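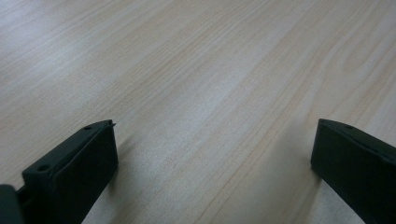 浅色木质桌面,木纹细密。

木质家具与日用餐具养护须知

本须知由 Tundia 住区生活服务处编制,适用于 Tundia 各栋住户及 Prurkthorpe 分区的长租公寓,内容涵盖木质桌面、砧板、木柄器具、杯具及沥水用具的日常清洁与保养。文本由 Su-bin Ma 执笔,Rawan Saab 审校。住户家中自购家具如附有厂家说明,以厂家说明为准。

上一版须知发布后,服务处共收到2,059条家务咨询,其中247条涉及木质台面的水痕、烫痕与油渍。本次修订据此增补了相应章节,并删去了原有关于地毯蒸汽清洗的部分,该部分另行成文。

一、判断表面处理方式

养护之前应先判断木材表面属于何种处理。常见的有清漆、木蜡油和未作处理的素面三类。可在桌面背侧或桌腿内侧等不显眼处滴一滴清水,静置10分钟后观察。水珠保持圆形、擦去后不留痕迹的,一般为漆面;水珠略有铺开、擦后颜色稍深且不久恢复的,多为油面或蜡面;水迅速渗入的,可视为素面。

部分家具采用木纹贴面,外观与实木接近,但不能打磨,也不宜上油。贴面可从板材侧边辨认:实木的纹理通常由上表面延续至侧面,贴面在转角处多有接缝。无法确定时,请按贴面对待。

二、日常清洁

每日用拧干的软布顺木纹方向擦拭,随后以干布再擦一遍。有油污时,在温水中加入少量中性洗洁精,布拧至不滴水后使用,最后用清水布去除残留。素面木材用水应更少,擦完后打开门窗通风。

下列用品不得用于木质表面:
含氯漂白剂
氨水及含氨的玻璃清洁剂
钢丝球、硬质百洁布
去污粉
蒸汽清洁机

白醋兑水常被推荐为万能清洁剂。漆面偶尔使用稀释白醋并无大碍,油面和蜡面则会逐渐失去保护层,本处不建议使用。小苏打糊可用于瓷器茶垢,用在木面上易留下白色粉痕,颜色较深的木种还可能变色。

三、水痕与烫痕

白色圆痕多见于漆面,系水汽进入漆层所致。先将桌面擦净,让其自然干燥48小时,较浅的痕迹往往在此期间消退。仍有残留的,可覆一块干净的纯棉布,以低温熨斗(关闭蒸汽)轻触数秒后移开查看,视情况重复。熨斗不得停放在同一位置。贴面家具不适用此法,受热后胶层可能起泡。

深色痕迹说明水分已到达木材本身,或木材中的单宁与铁器发生反应。此类痕迹住户自行处理的成功率不高,打磨过深反而会形成凹陷。铸铁锅、铁罐和未上釉的花盆底座最容易造成黑圈,应放在垫板上使用。

烫痕的处理与白色水痕相近,但漆层已经起皱或开裂的,应停止加热,改为送修。Prurkthorpe 分区的住户可在前台登记,由 Ravinder Gagnon 安排木工上门查看,查看时间一般为上午九时至十一时。

四、油渍、蜡渍与墨迹

食用油洒落后应立即用厨房纸吸取,切勿来回擦抹。吸取之后撒一层玉米淀粉或滑石粉,过夜后用软刷扫去。素面木材可能需要重复两到三次。

烛蜡须待其凝固。用装有冰块的密封袋隔布冷敷,蜡变脆后以塑料卡片平推铲起,余下的薄层用干布擦除。不得使用金属刀片。

圆珠笔和水彩笔的痕迹,可在漆面上用棉签蘸少量酒精轻点,每次只处理很小的范围,并随即用湿布擦净。酒精会溶解虫胶漆,老式家具请勿尝试。儿童使用的桌面,服务处建议铺设可卷起的棉质或硅胶桌垫,用毕收起,不宜长期覆盖,以免垫下与外露部分出现色差。

五、上油与打蜡

油面家具每年保养一至两次,供暖季开始前最为适宜。步骤如下:
清洁表面并充分晾干。
用320目砂纸顺纹轻磨,除去起毛。
以无绒布薄涂木蜡油,由一端向另一端推进。
静置15至20分钟,将未吸收的油全部擦去。
通风干燥,次日方可放置物品。

涂得过厚是最常见的失误。多余的油不会渗入木材,只会在表面形成发黏的一层,沾灰后难以清理。出现这种情况时,可用少量新油润湿布面,将旧油擦软后一并带走。

浸过干性油的布料有自燃风险。用后应浸水,或展开平铺于室外阴凉处晾干,再行丢弃。不得揉成团投入垃圾桶,也不得存放在楼道储物柜内。去年四月一层储物间曾因此冒烟,所幸发现及时,未造成损失。

六、砧板与木柄器具

木砧板用后立即冲洗,两面都要过水,然后竖放晾干。只湿一面的砧板容易翘曲。生肉与即食食品应分板使用。去除葱蒜气味时,可撒粗盐,用半个柠檬切面擦拭,停留数分钟后冲净。

接触食物的木器应使用食品级矿物油或标明可接触食品的木蜡油。橄榄油、花生油等食用油存放日久会酸败,不宜使用。木勺、擀面杖和刀柄同样适用本条。上述器具一律不得放入洗碗机,也不宜长时间浸泡在水槽中。

砧板出现贯穿性裂纹,或刀痕过深、刷洗不净时,应予更换。轻微翘曲的砧板可将凹面朝下置于微湿的毛巾上过夜,翌日翻看,多数可以恢复平整。

七、杯具与沥水用具

马克杯内壁的茶垢和咖啡垢,用小苏打加少量水调成糊状,以软海绵擦洗即可。垢层较厚时,可加入温水与一勺柠檬酸,浸泡半小时。金边、银边杯具不用酸性清洗剂。深色内壁的杯子不易看出积垢,建议固定每周清洗一次。

金属丝沥水篮放在木桌上时,下方应垫接水盘或吸水垫。涂层破损处会生锈,锈水渗入木纹后极难去除。选购时可留意底脚是否带有胶套,胶套脱落的应及时补配。沥水篮本身每周用旧牙刷清理一次交叉焊点,冲净后倒扣晾干。

杯子宜倾斜摆放,使杯口与接触面之间留有空隙。完全倒扣在平面上,水汽不易散出,杯内会产生异味。

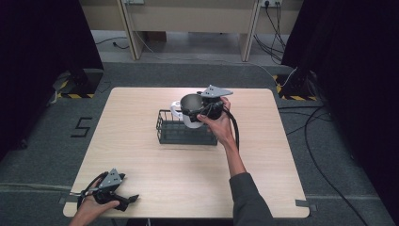 八、湿度、日照与摆放

木材随空气湿度胀缩,室内相对湿度以40%至60%为宜。供暖期间可在房间内放置加湿器,出雾口不得正对家具。桌椅与暖气片之间应保持适当距离,条件不允许的,可在中间加设隔热板。

日光会改变木材颜色。浅色木种如枫木、桦木多数逐渐偏黄,樱桃木则明显加深。桌上的台灯、花瓶和托盘应定期更换位置。新购家具在最初几个月内变色最快,此时尤应避免长期压放同一物品。

搬动桌子应抬起,不要拖行。可伸缩餐桌须先合拢并锁定,再由两人分别握住桌框搬运,不可只抬桌面。置于地毯上的桌子,每季检查一次桌脚是否陷落不均,发现晃动时先查看连接螺栓,再考虑垫高。

九、住户经验选录

以下内容由住户提供,经服务处核对后收录。

Saadet Çetinkaya:抽屉推拉发涩时,用一小截白蜡烛沿木滑轨来回擦几遍,效果可维持大半年。雨季发涩的抽屉先不要刨,等天气干燥后再看,我家的一只柜子到了秋天就顺畅了。

Seul-gi Heo:细小划痕可以用核桃仁擦拭,油脂能使划痕颜色变深。仅适合中等以上深度的木色,浅色桌面上会显得更明显。

服务处补充:核桃仁擦拭不适用于家中有坚果过敏者的家庭。另有住户建议以牙膏去除白色水痕,牙膏含有研磨成分,会使亮光漆面失光,本处未予采纳。

十、工具借用与报修

Bang 楼一层工具间备有手持砂光机、木工夹、软刷及湿度计,住户凭门禁卡登记借用,借期为48小时。砂纸、木蜡油等耗材请自备。砂光作业限于白天在工具间内进行,作业时应佩戴口罩,结束后清理集尘袋。

随房配备的 Vurau 系列桌椅由服务处负责维修,住户请勿自行打磨、改色或更换五金。报修时请写明房号、家具名称、损坏部位,以及是否已经使用过清洁剂或修补材料。已自行涂刷油漆的家具,维修费用由住户承担。

对本须知有修改意见的,可交至前台意见箱,或在报修单备注栏中注明“养护须知”字样。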